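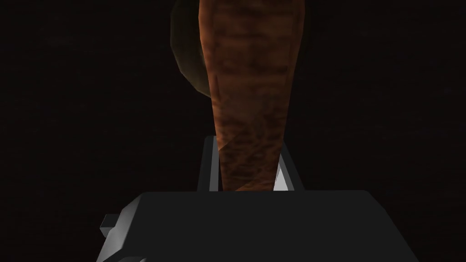 Can Rulden 2 be used as a planner without running its simulator?

The planner builds as a separate library and accepts a scene file plus a joint state, so the simulator can be left out entirely. You lose the rendered views and the contact replay described further down.

Rulden 2 review: two-arm planning for household scenes
Ruba Qudah
September 7, 2018

Rulden 2 is a motion planning package from Kirui, sold with a matching simulator and a trajectory debugger. I have used version 1 since it came out and moved our group's dual-arm work to version 2 in April. This review covers the planner, the grasp checker, the rendered cameras and the tooling. I did not test the mobile base module, which is licensed separately.

Installation

The installer unpacks into a single directory and sets no global paths. Version 1 set several, and removing them by hand took longer than installing the new release. The license daemon still has to be started before the planner, and if it is not, the planner exits with code 2 and no message. Robot descriptions written for version 1 load after a conversion script has been run on them. The script drops custom collision margins without warning. Compare the margins before and after.

Planner

The default is a sampling planner with a shortcut pass and a time parameterization step at the end. Both arms can be planned as one system or in sequence. Joint planning is slower and is the only mode I would use where the wrists pass close to each other, as the sequential mode treats the first arm as a moving obstacle with a fixed schedule and gives up early.

I ran 464 queries on our household set, all with a time limit of 800 ms. In open areas almost everything solved on the first attempt. The failures cluster in two places: reaching past tall panels, and retreating with a long object in one gripper. The second group improved once I attached the held object as a convex hull. With the full mesh attached, collision checking takes most of the budget and the sampler gets few tries.

Path quality is acceptable. The shortcut pass removes most of the useless elbow motion, though it has no preference for keeping a held object upright. That has to be written as a constraint, and the constraint syntax is poorly documented. Wekesa Mushi on our team got it working by reading the unit tests.

Grasp checker

This is the best part of the release. It takes a finger geometry, an object mesh and a contact pose, and returns a margin for slip and a margin for rotation. Tapered objects are a useful case. When one is held at the narrow end, with most of its length beyond the fingers, as in the view at the top, the rotation margin is the number to watch. Version 1 returned a single score for both effects and rated many such grasps as good. Version 2 separates them and lets you set a floor on each.

Friction is one value per mesh. There is no support for different values on different faces, so a finger with a soft pad and a hard back has to be split into two bodies. Shahnaz Kanagaratnam asked Kirui support and was told that this is planned – no release was named.

Simulated cameras

A camera can be fixed to any link with an arbitrary mounting rotation. Images are rendered from the same scene file the planner reads, so there is no second model to keep in step. Large surfaces and tiled floors render well. Dark areas are a weak point: the ambient term is low by default, and a camera close to a gripper can return a mostly black background. Segmentation trained on such images will learn very little about what lies behind the object. I raised the ambient level in the scene header and left the lamps alone. 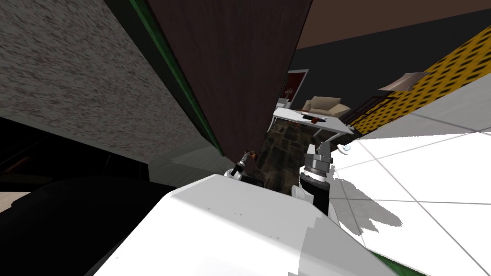 Both grippers beyond the white body shell in the rendered household scene, with the view tilted.

The mounting rotation is applied to the image only. The depth output uses the same transform, but the gravity vector published with it is in the link frame. If your perception code levels the image from that vector, a tilted view like this one comes out wrong. The fix is a single line in the camera configuration (publish_world_gravity), and it should be the default.

Perforated surfaces deserve a note. The renderer draws the holes in a panel correctly, while the collision model fills them in unless the decomposition depth is raised. For planning this is safe. For simulated depth it produces readings through holes that the planner considers solid, and the occupancy map then flickers between the two.

Debugger

Trajectories replay on a timeline with contacts marked. Scrubbing is smooth up to 400 waypoints, after which the view lags the cursor. Contact forces can be plotted per finger. Export is to a plain table, and the column order has changed since version 1, which broke our plotting scripts.

There is also a diff view for two plans from the same query. I use it daily. It shows the first waypoint at which the plans separate, and the random seed for each.

Compared with Edeck

Edeck solves easy queries faster and has better documentation. Its two-arm support is an add-on, and its grasp check is a plain force closure test. For a single arm at a bench I would choose Edeck. For two arms in a cluttered room I would take Rulden 2 and accept the longer setup.

Known problems at the time of writing

The planner leaks memory when scenes are reloaded within one process. Restarting between batches works.
Attached objects keep their old name after a handover from one arm to the other.
The ambient setting is ignored in headless mode on the older graphics driver.

Verdict

Recommended for dual-arm groups that have someone willing to read source. Teams still on version 1 with working code can wait for the next point release, when the memory leak is due to be closed.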